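Matness Library's lettering night is back, and this time there's a wall to fill

February 5, 2018

14 shares | 6 comments

If you have ever stopped on Tuvov Street to admire the hand-lettered board outside the Ivby bakery, you already know the work of Prasert Yensuk. Starting this month he is teaching a free lettering class at the Matness library, and the first session was so much fun that people were still practicing their capital R's in the parking lot.

The class meets in the upstairs reading room and runs for nine weeks. Anyone age 11 and up can come, and you don't need good handwriting. Yensuk is very firm on that point. He says his own is terrible, and the grocery list he passed around the room backed him up completely.
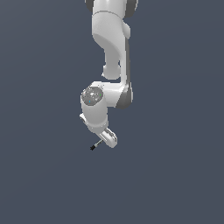
"Handwriting is about speed," he told the group. "Lettering is drawing. You can take all evening over one letter if you want to."

Plenty of people did just that. The first night was given over to plain block capitals, drawn big, with a pencil line top and bottom to keep them honest. Then came the part everybody had been waiting for - shadows! Yensuk's trick is to pick one side for the light and write it in the corner of the page before you start, so you don't forget halfway through a long word. It works wonderfully, even on an S.

The library ran a one-night version of the class in December and had to turn people away, so staff moved it to the bigger room and added more chairs. Paper and pencils are provided. Bring an eraser you like, and an old towel if you plan to stay for the ink weeks later on.
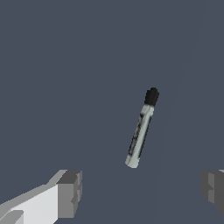 The best news is what happens at the end. The long blank wall beside the children's section is getting a mural made entirely of words, and the class will be drawing it. The library is asking everyone in town to suggest a favorite word, and 100 of them will go up. There's a box at the front desk, and the early slips include "pancake," "hullabaloo" and, in very small writing, "nap."

Yensuk painted signs for the Intarasuk furniture store for 13 years before he went out on his own, and he still does all his layouts by hand on brown paper. He brought a few rolls along on the first night and spread them across the tables. Seeing all the crossed-out tries and second thoughts on them was a real treat, and it put the beginners at ease right away.
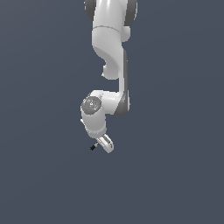

A white robotic arm, bent and pointing down.

Each week takes up a new style. Scripts are next, followed by those fat round letters you see on old ice cream trucks, and one whole evening is set aside for numbers, which Yensuk says are harder than anything in the alphabet (the 8 is the worst).

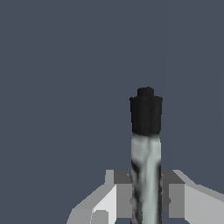
Upright, with its black cap on top.

You can join partway through, and there's no sign-up sheet. Doors open at 6:30 p.m. and class starts at 7. Word slips for the wall can be dropped off any time the library is open, one word per slip, and please print clearly - or letter it, if you've been to class!

14 shares | 6 comments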